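4.2 The sofa as a place where things end up

Of all the furniture in the Plundis study, the sofa was the hardest to call tidy. A shelf is either in order or it isn't. A sofa collects textiles, and householders disagree with some heat over which of them belong there. The grey two-seater is a case in point, being soft, dark and unforgiving of anything brightly coloured.

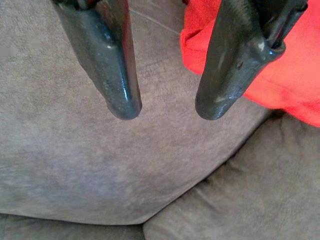

Figure 5a. Grey seat upholstery, with crumpled red fabric at upper right.

Mujić's coding scheme has a category for items "in hand", which our coders first treated as tidy and later, after a long afternoon, as neither. A cloth held up by its corners has left the mess without yet joining the order.

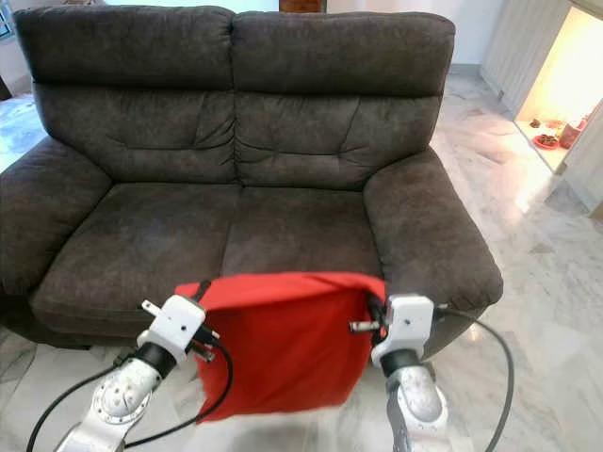
Figure 5b. Red cloth held by its upper corners in front of the two-seat sofa.

The floor in front of the seat gave more trouble. Fitzsimmons argued that anything leaning on a sofa is still, in spirit, on it – a view held by most of the teenagers we interviewed.
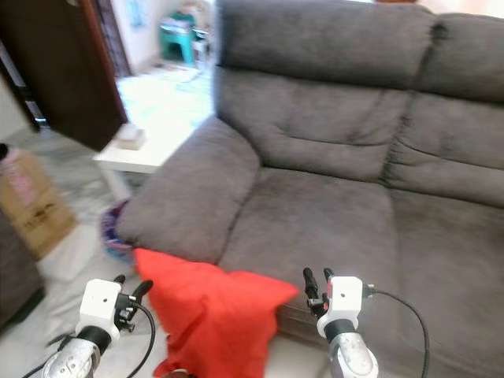
Figure 5c. Crumpled red-orange item against the lower front of the sofa, below the armrest.

We settled on three codes: on, against and held. Folding was scored separately on the 8-point Skalau scale, whose top mark has so far been awarded only by people scoring their own work. 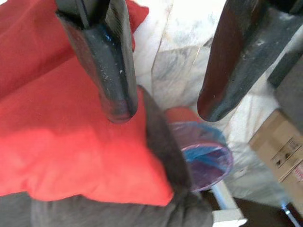
Agreement between coders was good for "held" and poor for "against", and the two authors no longer discuss cushions at lunch.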